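Stale joint state and a stop that came late

Oct 9, 2018

I promised Gerardo Russo a proper account of the contact between the two arms on the cutlery table, and writing it here saves me from explaining it again in three different email threads. No one was hurt. One gripper finger has a chip out of it, one fork is no longer flat, and a wrist joint went back for inspection as a precaution. The cause was mine, or at least it was in code with my name on it.

First the setup, as far as it matters. Two arms face each other from opposite sides of a table. They pick cutlery and move it to and from the colored trays. Each arm has its own driver process, and the two drivers publish joint state to a small coordinator we call Bidness. Bidness does three jobs. It hands out targets, it decides who may enter the middle of the table, and it computes the distance between the wrists on every cycle. If that distance falls under the limit, it sends a stop to both drivers.

The middle is the awkward part. Most picks are near one arm and the other has no reason to be close. But a fork lying between the trays can be reached from either side, and some of our tasks have both grippers working on the same piece or on pieces that touch. For those tasks the zone lock is off, by design, and the distance check is the only thing keeping the wrists apart. I'll come back to that.

The contact happened on pick 3,023 of that software build. The right arm was coming in to a fork that the left arm had just let go of. According to the log, the left arm was already most of the way home, and the right arm had plenty of room. On the table, the left arm was still sitting over the fork. The right gripper came down against the side of the left one, pushed it a short distance, and then the right driver tripped on its own current limit. Bidness sent its stop after that. By then both arms had already quit moving.

Reading the log the first time, I thought the left encoder had slipped. The positions were smooth, plausible and wrong, which is how a slipped encoder looks. Cornel Voicu homed the left arm twice and got the same zero both times. That ruled out the encoder and cost us an afternoon.

What gave it away was lining up the wrist video with the logged joint angles. The left arm's logged motion matched its real motion exactly in shape. It was just shifted in time relative to the right arm's, by 627 milliseconds. My first reading had the sign backwards, too. The log is written by the drivers directly, with the drivers' own stamps, and in that log the left arm leads. What Bidness believed is in a separate file, and there the left arm trails. One of the two driver machines had a bad clock, and on top of that there was a real delay inside Bidness, on the right arm's stream. The coordinator was comparing where the left arm was now with where the right arm had been more than half a second ago. It thought the right arm had not set off yet.

So the two files were wrong in different ways, and I had been reading the easier one.

For anyone who hasn't seen the table, these are from the fixed cameras and from one of the wrist cameras.
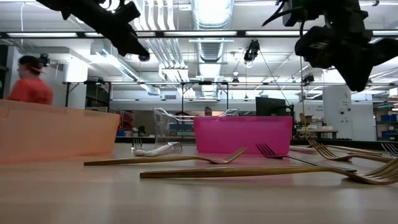
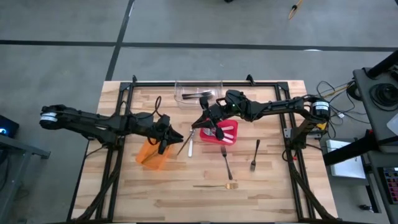

Wrist camera, with a thin piece held upright between the fingers:

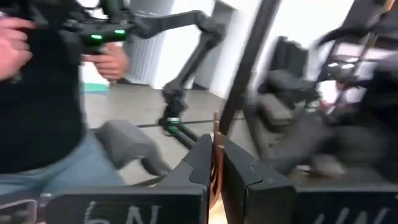
Both arms close together near the center of the table:
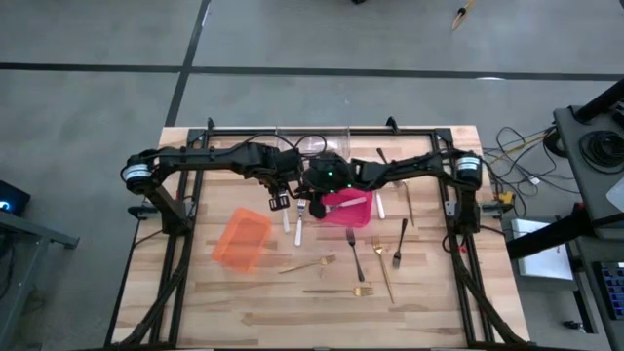 Marlies Riedl read a draft of this and wrote back that the delay interested her less than the watchdog. She asked why a coordinator with a state timeout set to 7 milliseconds had accepted data that old without a word, and whether the timeout had ever been tested with anything other than an unplugged cable.

It had not been, and the answer to the first part is the most useful thing in this post.

Joint state arrives over a socket and goes into a queue. Bidness takes one message per arm per cycle, in order. When it takes a message out of the queue it stamps it with the current time, and the watchdog looks at that stamp. If no message has come out of the queue for longer than the timeout, it stops the arms. Unplug the cable and the queue runs dry, the watchdog fires, everyone is satisfied. We ran that test many times and wrote it down each time as passed.

Now suppose Bidness stalls for a moment. The driver keeps publishing, so the queue fills. When Bidness wakes up it carries on taking one message per cycle, and the driver carries on adding one message per cycle. The backlog never drains. Every message that comes out is stamped fresh and is in fact old by however long the stall was. A second stall adds to the first. The watchdog sees a perfectly steady stream.

There is a limit on the queue, and hitting it would have raised a warning. I had set it to 4,000 messages. I remember choosing it. We had been losing samples during recording, and a large queue made the gaps go away. The same queue class was used for recording and for control, so the control path got the large queue as well. It never came anywhere near full.

The stalls came from the logger. When it closed one file and opened the next, it held a lock that the right arm's reader also needed. The left arm's reader did not need it, for no better reason than the order in which the two were written. Most rollovers were quick enough that nothing built up. A few were slow, when the disk was busy with something else, and each of those left the right arm's stream a bit further behind. Restarting Bidness cleared it. We used to restart it often. On this build it had been stable enough that we stopped doing so, and the delay had time to grow.

Arturo Zuccaro asked why the picks themselves didn't get worse. The drivers close their own position loops, and Bidness only sends targets. Its idea of joint state goes into the zone decision and the distance check and nowhere else. An arm can do every one of its own picks correctly while the coordinator is half a second behind on it. We had a safety input that nothing else depended on, and therefore nothing else complained when it was wrong.

The current limit is the second fault. It did stop the right arm, later than it should have. The limit had been raised in January, when the Didmont grippers went on and the extra weight was causing false trips at full reach. The note in the config file says "temporary, recheck after payload ID." Payload identification was done the following week. The limit was not rechecked. With the value we now use, replaying the recorded currents through the same filter puts the trip well ahead of the point where the left gripper starts to move. I would not lean on that too hard, as a replay is not a contact.

Then there is the matter of hands. Mirta Ocampo was resetting forks between runs that day, and our habit was to reach in while the arms were "home" according to the status display. The display reads from Bidness. With the right arm's state delayed, the display could say home while the arm had already left. She was standing back when the contact happened. The habit was still a bad one, and the display made it look reasonable. Status text is no longer accepted as a reason to reach in. The enable switch goes off first, it cuts motor power in hardware, and whoever is reaching in is the one holding it.

Changes made so far:

State messages carry the driver's stamp all the way through, and the watchdog checks age against that stamp. The arrival check is still there as a second test.

The control path no longer has a queue. It keeps the newest message and throws the rest away. Recording has its own queue, with its own lock.

Both driver machines and the coordinator now take time from the same source, and Bidness refuses to start if the offset is larger than the timeout. This was the step I would have skipped a month ago. Checking age by a remote stamp is worthless if the remote clock wanders, and ours did.

The distance check also compares the two stamps with each other. If the left and right states are too far apart in time, the result is treated as a violation whatever the distance is.

The current limit is back where it was before January, per joint, with the payload set correctly. We get an occasional false trip at full reach on the right side. That will be handled by not going to full reach.

We also have a new test, suggested by Cornel. A small shim sits between driver and coordinator and delays everything by a chosen amount without dropping a message. The arms must stop. On the old build they kept going at every delay we tried. On the new one they stop at every delay above the timeout. The shim can also ramp the delay slowly, which is closer to what really happened, and that test goes into the list we run before each build is used on the table.

Still open: the chipped finger has been swapped for a spare, but the spare came from a different batch and closes a hair off center. Thin handles rotate in it. The inspection report on the wrist joint is due from Jostholm and I have asked them to look at the bearing as well as the gear teeth. I also want to go through the rest of the config for the word "temporary." A first search found more of them than I liked, two of them in the gripper force settings, and I'm starting with those.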